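Accueil Actualités Espace presse Agenda Contact

Rechercher sur le site Saisir un mot-clé OK

Temps de lecture : 2 min

COMMUNIQUÉ DE PRESSE

Fodirby reprend l'atelier de reliure Begović et maintient l'activité à Irnberg

Irnberg, janvier — La papeterie Fodirby annonce la reprise de l'atelier de reliure Begović, installé rue des Tanneurs à Irnberg. L'accord porte sur les locaux, les machines, le stock de papiers et de toiles ainsi que sur l'ensemble des contrats de travail. Les 13 salariés conservent leur poste et leur ancienneté.

L'atelier Begović travaille pour des bibliothèques municipales, des études notariales et des éditeurs de petits tirages. Il assure la reliure de registres, la remise en état d'ouvrages de prêt et la fabrication de boîtes de conservation. Ses fondateurs, qui partent à la retraite, cherchaient un repreneur depuis deux ans. Fodirby était déjà leur principal fournisseur en papier kraft et en carton gris.

« Nous connaissions la maison par ses commandes, et nous savions ce qu'elle faisait de notre papier. Il nous a paru normal de faire une offre », déclare Ludivine Gilbert, directrice générale de Fodirby.

La direction de l'atelier est confiée à Radka Gashi, jusqu'ici responsable de la couture et de l'endossure. Elle aura la charge des devis, du planning et de la formation de deux apprentis, dont l'arrivée est prévue à la rentrée.

« Les clients garderont les mêmes interlocuteurs. Les délais pour les registres ne changent pas, ceux des boîtes sur mesure devraient se raccourcir quand la nouvelle cisaille sera en place », précise Radka Gashi.

Fodirby prévoit de refaire l'éclairage de la salle de couture et de remplacer la presse à percussion, en service depuis l'ouverture. Le stock de toiles enduites, jusqu'à présent entreposé à Jernberg, sera rapatrié à Irnberg au cours du printemps. L'entrepôt de Jernberg restera ouvert pour les papiers en bobine.

L'atelier relie à peu près 2000 volumes par an. La gamme de boîtes de conservation, vendue aujourd'hui sur devis uniquement, fera l'objet d'un catalogue à formats fixes, avec un minimum de commande de 200 pièces pour les collectivités. Les particuliers pourront toujours déposer un ouvrage à l'unité — l'accueil reste ouvert le vendredi après-midi, sans rendez-vous.

Le nom Begović est conservé sur la façade, sur les étiquettes et sur les factures.

Contact presse : service communication de Fodirby, Irnberg. Dossier et tarifs envoyés sur demande.
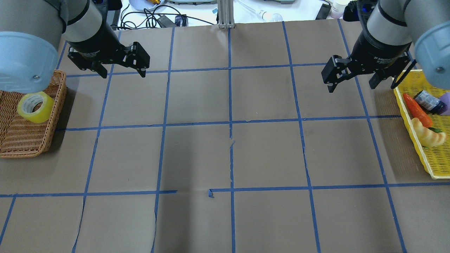
Plan de travail couvert de papier brun, quadrillé au ruban de masquage bleu.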